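Stendorwood Print Room
Progress report to the Barberg Fund, second period
Prepared by Ankica Georgiou, project lead

Summary

The grant pays for a set of linocut prints of Stendorwood's older shopfronts, a public exhibition, and open sessions in the print room. The block cutting is on schedule. Editioning is behind by three weeks. The exhibition opening stays in September, and we are not asking for a change to the end date.

Work completed

Of the 14 blocks planned, 11 are cut and proofed. The remaining three are the bakery corner, the shoe repair and the long view down Jilia Street. The street view has been redrawn twice. The first drawing put the awnings too close together, and the fine lines filled with ink at proof stage. Geum-ok Cho has moved it to a larger block and simplified the brickwork.

Five editions are finished, signed and in the flat file. We changed paper after the second edition. The first stock buckled under the heavier blacks, and the replacement costs more per sheet but prints cleanly with less pressure. Both early editions were checked and only a few sheets had to be pulled.

The press needed a new felt blanket and an adjustment to the left side of the roller. It was out of use for nine working days, which accounts for about half of the delay.

Open sessions

Total attendance so far is 124. The evening sessions fill up and the morning ones do not, so from next month we will run two evenings and drop one morning. Several people asked for a session on two-color printing. Geum-ok will teach it once the editions are done.

Exhibition

The Kovačević Gallery has confirmed the front room and the side corridor. Prints will hang unglazed on magnetic strips in the front room. The corridor gets afternoon sun, so anything shown there will be framed. Wall labels are drafted and need one more read for street names, two of which have changed spelling since the shops were built.
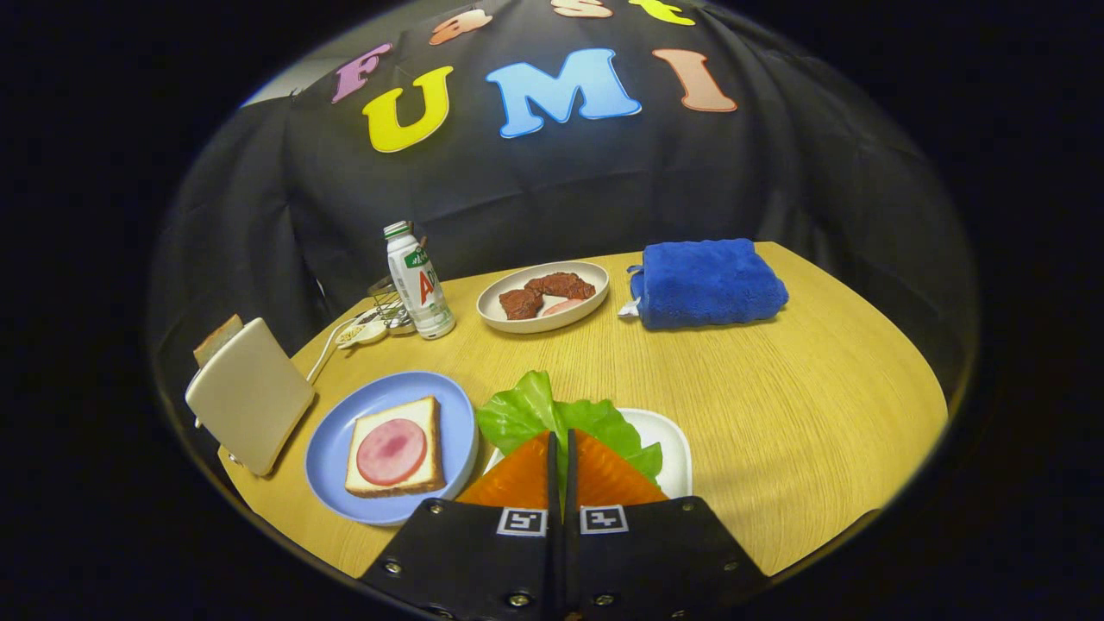

We plan to print 500 copies of a folded map that shows where each shopfront stands or stood. The quote we received covers printing but not folding, and we are waiting on a revised figure.

Budget

Spending to date is $3,848. Paper is over its line and travel is under it, and we ask permission to move the difference. The press repair was paid from our own reserve.

Next period

Cut the last three blocks, complete the remaining editions, order frames for the corridor and send the map to print. The next report will include the final attendance count and copies of all receipts.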